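Notes from the Purwood Coffee Cart 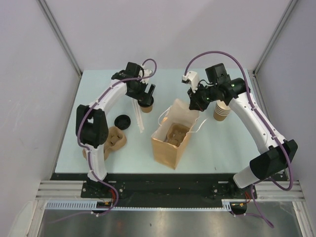
A small brown paper cup and two robot arms.

February 16, 2018

Well, we got through January! I wasn't sure we would, what with the heat and the grinder carking it on the first Saturday back. If you were one of the people who stood in the queue while I belted it with a rubber mallet, thank you for your patience. The new burrs came up from Honton the following week and it's been purring ever since.

So, the cups. I've had more conversations about cups this summer than about coffee, and I thought I'd put it all in one spot so I can stop repeating myself over the milk steamer. Last year the cart went through 1,652 takeaway cups between the October long weekend and Christmas, which gave me a bit of a fright when I added up the invoices. The lining is the trouble. Most paper cups have a thin layer of plastic inside, and the Purwood depot won't take them with the ordinary paper, so please don't put them in your yellow bin at home (I did it for years, so no judgement).

What I've done is buy in a stack of secondhand mugs from the op shop in Ondham. They live in the blue crate next to the sugar. Take one, drink your flat white, and put it back in the tub when you're done. If you wander off with it by accident, just bring it back next week. I started with almost 200 and a fair few have gone travelling already - check your car's cup holder, please!

Bring your own cup and it's still 50 cents off any size. Keep cups, jam jars with a rubber band round them, your nan's good china, I'll fill the lot. All I ask is that it's clean when it gets to me. A quick rinse at the tap behind the toilet block is fine, but I can't do it for you when there are ten people waiting.

A few odds and ends while I've got you. The Petrenko rye loaves are back on Saturdays and they've been gone by nine, so text the cart number by Thursday night if you want one put aside. The cold brew stays on until the weather turns. I've dropped the caramel syrup, and I know that'll upset a couple of you, but the bottle was mostly feeding the ants.

Market parking is going to be a pain for the next three weeks while they dig up the gutter on the Honton road side. Come in past the footy oval and park on the grass.

Cart's open from 6.30. Loyalty cards from last year are still good, even the ones that have been through the wash.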